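별점과 배지는 같은 것이 아닙니다

저는 한국에 와서 산 지 오래되었지만 아직 글을 쓸 때 사전을 옆에 둡니다. 그래서 단어의 뜻에 조금 예민한 편입니다. 요즘 제가 예민하게 보는 단어는 "인증"입니다. 건강기능식품을 소개하는 리뷰 사이트에 가면 이 단어가 매우 많이 나옵니다. 마그네슘, 테아닌, 발레리안 뿌리, 유산균 등 제품의 종류는 달라도 옆에 붙은 동그란 배지는 거의 비슷합니다.

지난 10월에 저는 잠을 잘 자지 못해서 수면에 도움을 준다는 보충제를 찾아보았습니다. 제가 자주 들어가는 사이트는 Wollesell이라는 곳입니다. 이 사이트에는 그때 수면 보충제가 162개 올라와 있었습니다. 그중에서 "품질 확인" 배지가 없는 제품을 찾으려고 했는데, 그것이 생각보다 어려웠습니다. 배지가 없는 제품은 목록의 아주 아래쪽에 있었고, 사진도 작았습니다.

저는 배지를 누르면 무엇을 확인했는지 설명이 나올 것이라고 기대했습니다. 설명은 한 문단이었습니다. 제조사가 서류를 제출했고, 사이트의 기준에 맞았다고 쓰여 있었습니다. 어떤 서류인지, 언제의 서류인지, 그 기준을 누가 만들었는지는 알 수 없었습니다. 저는 고객센터에 문의를 보냈고 답장도 받았습니다. 답장은 친절했지만 같은 문단을 다시 보내 준 것이었습니다.

물론 제조사의 서류를 받는 일도 의미가 있습니다. 아무것도 받지 않는 사이트보다는 낫다고 생각합니다. 그러나 서류를 받은 것과 제품을 검사한 것은 다릅니다. 제가 식당 주인에게 "주방이 깨끗합니까?"라고 물어서 "네"라는 대답을 들었다면, 저는 주방을 본 사람이 아닙니다. 그런데 리뷰 사이트의 배지는 이 두 가지를 같은 색과 같은 모양으로 보여 줍니다.

비슷한 일이 별점에서도 일어납니다. Padden이라는 브랜드의 테아닌 캡슐에는 사용자 후기가 508개 있었습니다. 저는 저녁에 시간을 내서 후기를 많이 읽어 보았습니다. 배송이 빠르다, 포장이 예쁘다, 캡슐이 작아서 삼키기 쉽다는 말이 대부분이었습니다. 효과에 대한 말도 있었지만 그 사람이 며칠 동안 먹었는지, 다른 것을 함께 먹었는지는 쓰여 있지 않았습니다. 그런 후기가 모여서 별 다섯 개가 되고, 그 별이 제품 이름 바로 옆에 놓입니다. 처음 오는 사람은 이 별을 "잠을 잘 자게 해 주는 정도"라고 읽을 것입니다. 저도 처음에 그렇게 읽었습니다.
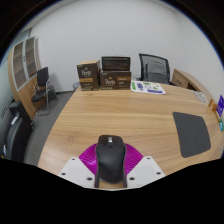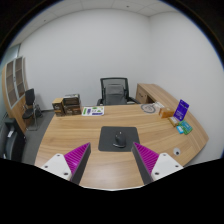
마우스를 한 번만 더 누르면 근거를 볼 수 있게 만들어야 한다고 제가 블로그에 짧게 썼을 때, 한 독자는 댓글에서 제 생각에 반대했습니다. 소비자가 시험 성적서를 보아도 숫자의 뜻을 모르는데 그것을 공개해서 무엇이 달라지느냐, 오히려 서류가 두꺼운 회사만 믿게 되지 않겠느냐는 의견이었습니다. 그 독자는 자기도 Marinho의 마그네슘을 살 때 성적서를 열어 보았지만 이해한 것은 날짜뿐이었다고 덧붙였습니다.

저는 이 댓글을 여러 번 읽었습니다. 맞는 말이 있습니다. 저도 중금속 항목의 단위를 보면 그것이 많은지 적은지 바로 알지 못합니다. 하지만 날짜를 이해한 것은 작은 일이 아니라고 생각합니다. 성적서의 날짜가 2년 전이라면, 지금 제 손에 있는 병은 그 검사와 관계가 없을 수도 있습니다. 제조 번호가 다르면 더욱 그렇습니다. 이것은 화학을 몰라도 판단할 수 있는 내용입니다. 또 제가 모르는 숫자를 약사나 영양사는 압니다. 자료가 공개되어 있으면 저는 그것을 보여 주고 물어볼 수 있습니다. 배지만 있으면 물어볼 것이 없습니다.

돈 문제도 이야기해야 합니다. 많은 리뷰 사이트는 독자가 링크를 눌러서 제품을 살 때 수수료를 받습니다. 저는 이것을 나쁘다고 말하고 싶지 않습니다. 글을 쓰는 사람도 월세를 내야 합니다. 다만 Nultitz라는 사이트에서 제가 본 안내문은 페이지의 가장 아래에 연한 회색으로 적혀 있었습니다. 별점은 크고 노란색인데 수수료 안내는 작고 회색이면, 독자는 두 정보를 같은 무게로 받아들일 수 없습니다. 저는 수수료 안내가 별점과 같은 줄에 있어야 한다고 생각합니다. 글자의 크기도 같으면 좋겠습니다.

제가 바라는 것은 어렵지 않습니다. 서류만 받은 제품에는 "서류 접수"라고 쓰고, 사이트가 직접 시험을 맡긴 제품에는 "시험 완료"라고 쓰면 됩니다. 시험 날짜와 제조 번호는 배지 안에 넣을 수 있습니다. 배송과 포장에 대한 후기는 별도의 점수로 나누면 됩니다. 이렇게 하면 별 다섯 개인 제품이 많이 줄어들 것이고, 그것 때문에 싫어하는 회사도 있을 것입니다. 그래도 한국어에는 "확인"과 "접수"라는 두 단어가 이미 있으니 둘을 나누어 쓰는 데에는 비용이 들지 않습니다.

저는 결국 그때 보충제를 사지 않았습니다. 오후에 마시던 커피를 끊고 잠자는 시간을 조금 앞으로 옮겼습니다. 잠은 어떤 날은 잘 오고 어떤 날은 잘 오지 않습니다. 나중에 보충제를 다시 찾게 된다면, 저는 별점보다 먼저 제조 번호가 적힌 서류를 찾아볼 생각입니다.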